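Trays, Boxes and a Long Bench: Jana Steinbach on Packing at Zido

July 1, 2023
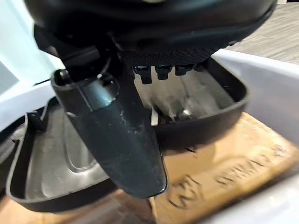
Starting with the tray

Jana Steinbach has worked in the packing room at Zido for 13 years and has run it for the last six. The company repairs and resells small household parts from a brick building in Zanenthorpe: hinges, latches, lamp fittings, handles, and the odd bits that fall off appliances and get lost. Most of it leaves the building in a cardboard box, and nearly all of it spends some time in a black plastic tray first.

"People ask about the boxes," Steinbach said. "The box is easy. You pick a size, you tape it, you're done. I spend more of my day thinking about trays."

The trays she likes are shallow, with rounded walls. She said a deep tray hides things, and a small spring or screw at the bottom of one can stay there for weeks. With a low wall, the packer can see the floor of the tray from a standing position and can get fingers in from any side.

She is less sure about black plastic. Silver parts show up well against it and dark parts do not. Under the lights over the bench, a smooth tray also throws back a certain amount of glare.

"I've asked for gray a couple of times," she said. "Gray costs more, and then you have two colors in the stack and somebody decides the colors mean something. So we stayed with black."

Where they came from

The first trays were bought from Wegener, a plastics shop that closed its Zanenthorpe branch and sold off what was on the shelves. Zido took 400 of them in one load. Steinbach drove over with the van and made two trips.

There are 173 left. Some cracked, some were sent out with orders by mistake, and a good number went home with people who wanted something to put under a plant. She keeps the number written on a card by the door and updates it every August, when the room is shut for stocktaking.

"I know that sounds like a lot of fuss over trays," she said. "But I can't order that size anymore. When they're gone I have to change the shelving too."

The shelves were built to fit. A tray slides in on its rim and comes out with one hand. Newer trays, bought from Verico, are a little wider at the corners and have to go on the bottom row.

One order, one tray

The method in the room has not changed much since she took over. A packer takes an order sheet, takes a tray, and walks the shelves. Every part on the sheet goes into the tray. The tray comes back to the bench and is checked against the sheet before anyone reaches for tissue or tape.

Before that, parts were put straight into the shipping box. Steinbach said the trouble came when something was wrong with the order, and the packer had to dig through paper to find out what.

"You'd have a box half packed, and you'd be a hinge short, and you'd think, is it under the paper or did I never pick it up? So you'd take it all out again. With the tray you just look."

She does not allow two orders in one tray, even small ones. She did it herself during her first winter in the job and sent a set of lamp fittings to a man who had ordered a drawer handle. He kept the fittings and wrote to say he liked them.

The box as a table

There is one long bench in the room, and it fills up. When it does, people set their trays on top of flat or closed cardboard boxes. Steinbach used to discourage it and no longer does.

"A closed box is a decent surface," she said. "It's a bit soft, so if you drop a metal part on it, the part doesn't jump. On the bench it jumps, and then you're on your knees."

Her rule is that the box has to be taped shut or folded flat. An open box with a tray across the flaps is asking for trouble, and she moves those when she sees them. She also asks that any box used this way be plain, with no label on it yet. A labeled box on the bench looks ready to go, and the driver has picked one up before with the tray still on top.

Cardboard comes in 26 sizes, which she considers too many. She would like to get it down to half of that. The sizes she would drop are the tall narrow ones, bought for curtain rods that Zido stopped selling some time ago.

Cleaning up

At the end of the day the trays are emptied, tipped over a sheet of white paper, and wiped. Tipping them over paper is Steinbach's own idea. Washers and small pins fall out that nobody noticed, and they are easier to see on white.

Anything that turns up goes into a jar. Once a month she sits down with the jar and tries to work out where each piece belongs. She gets most of them. The rest stay in the jar, which is now on its third lid.

Wiping is done with a damp cloth and nothing else. A spray cleaner was tried and left the trays slick enough to slide off one another when stacked.

Scratched trays stay in use. Cracked ones are thrown out the same day, after Steinbach has crossed one off the card.

She was asked what she would buy if she were given money for the room. She thought for a while and said a second bench, if there was somewhere to put it, and better lights over the first one.

"And gray trays," she said. "I'd ask again about the gray."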